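From: Marta Ostapchuk
To: Zoddale house list
Subject: Re: [zoddale] Shoe rack for the back hall

Thanks for this, Cathal. I have put answers under your points where I can and the rest follows at the bottom.

Cathal Tierney wrote:
> I was at the house on the way home from work and the back hall is
> bad again. There were shoes on the stairs and a pair of boots
> behind the door, so it only opened halfway. I moved them to the
> porch. If they are yours, they are on the porch.
>
> Before we spend money I would like to know a few things.
>
> 1. Does a rack with sloping shelves hold as many shoes as one
> with flat shelves? I don't see how it can.
>
> 2. What happens to wood when wet boots sit on it all winter?
>
> 3. Is there really room for it between the meter cupboard and
> the coat hooks? Maeve says yes and I say no.
>
> 4. Who is going to put it together?
>
> Cathal

On 1. It holds fewer than you would think if you picture the shoes lying side by side on a flat board, but the slope means each pair takes up less depth from the wall. In a hall that narrow the depth is what matters. The old wire rack was flat and stuck out far enough that everybody kicked it going past with laundry. The heels catch on the raised edge and the toes point up or down depending on how you like it. Oisín puts his toes down and I put mine toes up and both ways stay put. Flip-flops slide. Put flip-flops somewhere else.

On 2. My sister has had one by her kitchen door for several winters. Hers has dark rings on the bottom board where the wet boots go and the other boards look fine. She wipes it when she remembers. She also told me she should have oiled it before using it, and that it would have taken her one evening. I would say we oil ours first and keep a tray on the floor next to it for anything that is dripping. Boots go on the tray until they are dry and then they can move to the rack.

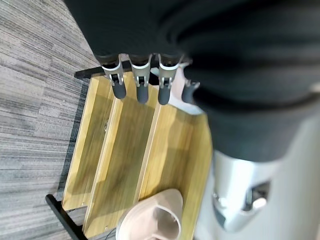 The boards are a light wood with a fair amount of grain in them, and I would like to keep it that color. Sinéad suggested painting it to match the door. I am against that. Paint on a shoe rack chips in the first month and then you have the wood showing through anyway, and somebody has to sand it. Clear oil, two coats, a night to dry between them. There is most of a can of it under the sink from when we did the kitchen counter. I checked and it has not gone thick.

On 3. I measured it. There is room, with 8 inches left over on the coat hook side. Maeve is right. The catch is that the meter cupboard door swings out toward the rack, so the rack has to sit tight up against the hook side and the spare room ends up by the cupboard. If it creeps over, the meter reader won't be able to get the door open and we will get another estimated bill. I would put a strip of tape on the floor to show where the foot goes. It will wear off after a while but by then people will be used to it.

Long coats will hang over the top. I tried it with Cathal's raincoat and the hem came down to where the top board would be. We can either move the hooks up or ask people with long coats to use the end hook. Moving the hooks means filling the old holes, so I would try the end hook first.

On 4. I will do it if somebody holds the other side. It needs two people for the part where the side pieces go on, and after that one person can finish. The last time I built one of these alone I had a board resting on my foot and could not reach the screws. Please don't tighten anything all the way until every board is in. If you tighten as you go, the last board will not line up and you have to back everything off again.

Now the rest of it.

Price. The one at Cullinane is cheaper but it has only two shelves, and the sides are thin. Ellonen has one that I liked better, though they were out of it when I called and said to try again in January. I don't want to wait that long with the hall the way it is. Dullura will deliver, but they charge for the stairs even though we are on the ground floor, and I argued with them on the phone and got nowhere. If anyone has a car free I would pick up from them and skip the delivery. With the back seats down it will fit flat in the box.

Number of shoes. I did a count because Maeve asked me to. There were 13 pairs in the back hall this morning at 7, and there are five of us. Four pairs of those had not moved since I last vacuumed, going by the dust. I have not thrown anything out. What I would propose is that each person keeps two pairs on the rack and everything else lives in your own room. Running shoes count as a pair. Slippers don't, as long as they are on your feet or next to your bed.

The old rack. It is bent on one side and one of the rungs has come off. I don't think it is worth giving away. Oisín wanted it for the shed to put flower pots on. That is fine with me if it goes to the shed soon and does not spend the winter leaning on the fence like the ironing board did.

Cleaning. Sand is going to collect along the raised edges. On my sister's rack it packs in tight along the low side, and a cloth only pushes it farther in. An old toothbrush or the narrow vacuum nozzle gets it out. The nozzle for our vacuum is missing. I last saw it in the bathroom cabinet. Sinéad, can you look on your shelf?

I would like to get this settled this week. If you object to the wood, the spot or the two-pair rule, write back to the list so everyone sees it. If you only want to tell me that your boots were not the ones behind the door, you can write to me directly.

Cathal, the brown ones on the porch are mine. I have brought them in.

Marta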